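Household Skills, Session 4: The Table and the Things That Live on It

Okay, a quick word before the notes proper. A few of you wrote to me after the last session asking why a course on running a home spends a whole evening on a tabletop. Fair enough! My answer is that the table is where cooking, mail, homework and eating all run into each other, and if you can keep one table workable you've learned most of what I have to teach you about the rest of the house.

Bring your notes from Session 3 (the pantry shelves), as we'll be using the same sorting sheet.

Cloths

I grew up with oilcloth, and I'll probably die with oilcloth, but for this course I'd like you to think about what you want a cloth to do. Is it there to protect the top? To look nice? To be whipped off and shaken out the door? Most of us say all of those and then buy on color alone (I have done this many times, and there's an orange one in my closet to prove it).

Pale cloths with a printed grid are my favorite for everyday. A pale ground lets you find crumbs, and the lines help you get the thing on straight. Line up one printed line with the table edge and you can stop fussing. The trouble comes when the table stands against a wall. If the cloth is too long for the table, the extra has to go somewhere, and it goes up. You get a little ridge of fabric riding up behind everything, and things roll into it and stay there till December.

What to do about it, in the order I'd try:

Pull the table out a hand's width and let the cloth drop behind.
Fold the extra under, flat, and put something heavy near the fold.
Hem it. Twenty minutes, and you only do it once.

Measure the top before you shop, and write it on the sorting sheet. Please don't guess. I bought a Dalletti cloth by eye once and could have wrapped the table in it like a present.

Baskets and racks

Now for the part people argue over. Sauces, oils and the rest of the bottles you reach for every day do not have to go back in the cupboard after each meal. They can stand on the table, as long as they stand in something. A wire basket does nicely, and there's one with soy sauce in it on a green cloth a bit further down the page.

I like wire mesh for a few reasons. You can see what's in it from the side, spills go through to where you can wipe them, and you can carry the whole lot off when you change the cloth. The drawback is that spills go through to where you have to wipe them! Put a saucer under anything that drips. Check the feet too - small feet on a thin cloth will leave dents, and if one sits on a crease the basket rocks.

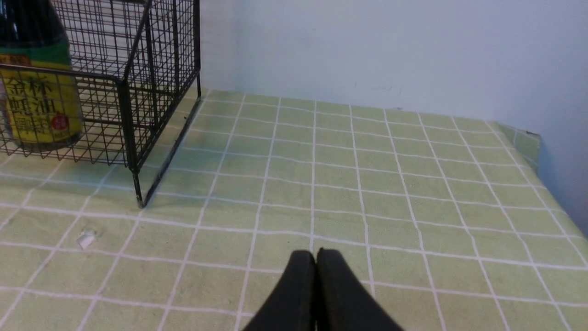
Safta Pană thinks I'm wrong about all of this, and asked me to put it in the handout. Her view is that sauce belongs in a cupboard, in the dark, with the lid wiped, and that a basket on the table only collects whatever the family can't be bothered to put away. She gives it a week before there's a battery in there.

She has a point about the batteries. My own basket at Darthorpe had a shoelace in it last month. So, a compromise: if it doesn't go on food, it doesn't go in the basket, and you empty the thing completely every time the cloth comes off. As for cupboard or table, read the label on each bottle. Some want the fridge once they're open, and then the question's settled for you.

Before next time

Clear your table down to the bare top. Measure it, put the cloth back, and return only what you used in the last two days. Write down what was left over and where it ended up. Haziq Oei has the spare sorting sheets if you've lost yours. Session 5 is drawers, so bring a tray or a shallow box.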